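The great dishwasher standoff, and other things I learned by going without

2022-10-15

Our dishwasher died in September, on the night I had nine people over for dinner. Naturally! It had made it through the whole load of entrée plates, gave a sort of cough, and then sat there with its little light blinking at me like I was the one who'd done something wrong. I did what any grown adult would do and shut the kitchen door on it until morning.

I'd had a Derell for as long as I'd been in this house, and I always assumed that when it went I'd be down at the shops the next day with my card out. Then I looked at the prices. The one I liked (a Virico, very quiet, with one of those flat cutlery drawers up the top) was over 2,000 dollars before delivery and taking the old one away. So I said I'd give it a fortnight of washing up by hand and see how I went.

The first few nights were grim. I don't own a proper rack, so I had everything draining on a tea towel, which was soaked by the second saucepan. I'd also forgotten how to do it in the right order. My mum was strict about that when I was a kid — glasses, then cutlery, then plates, then the greasy stuff — and I went in like a maniac with the roasting tin and ended up with a film of lamb fat on every wine glass in the house.

By the second week I'd got a bit of a system going. I bought a two-tier rack and a brush with a wooden handle, and I moved the radio onto the windowsill. I started washing up as I cooked, so there was hardly anything left after tea except plates and forks. And I got rid of a heap of stuff! When you're the one scrubbing it, you notice very quickly that you don't need three colanders. I dropped a box at the op shop and haven't missed a single thing in it, apart from a small blue jug I went back for (it had already sold, and I'm still cross).

The other surprise was how nice it was to have somebody drying. My teenager, who normally vanishes the second the last chip is eaten, got roped in with a tea towel and just... talked. About school, about a band I'd never heard of, about whether we could get a lizard. We are not getting a lizard. But I wouldn't have heard the case for it otherwise, and it was a pretty thorough case.

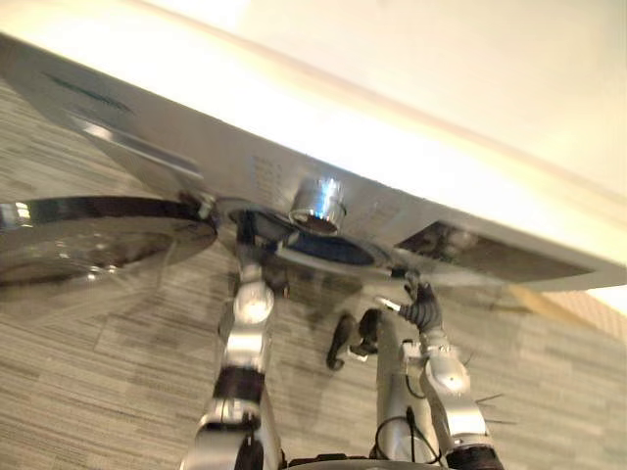

I did ring around about getting the Derell fixed in the meantime. Bramness, the repair mob near the station, quoted me a call-out fee and then rang back to say the pump was a discontinued part. Radulović were lovely on the phone and reckoned they might be able to find one second-hand, but there'd be no warranty on it and they couldn't tell me when. I told them I'd have a think, and I've been having that think for 3 weeks now.

So where have I landed? Somewhere in the middle, I suppose. Most nights it's no bother at all, 2 of us at the sink and the footy on in the background. It's the big dinners that do me in. Christmas is at my place this year and I can already picture the pile of pudding bowls, and my sister-in-law offering to help and then finding an urgent reason to be out on the verandah.

I might hold out for the Boxing Day sales and see if the Virico comes down a bit. If anyone's got one, could you tell me whether the cutlery drawer fits a decent-sized ladle? The bloke in the shop said yes, but he also said it would fit in my boot, and I drive a hatchback.

Next post will be the lemon slice recipe, I promise. A few of you have been asking since winter and I keep forgetting to write down how much butter I use.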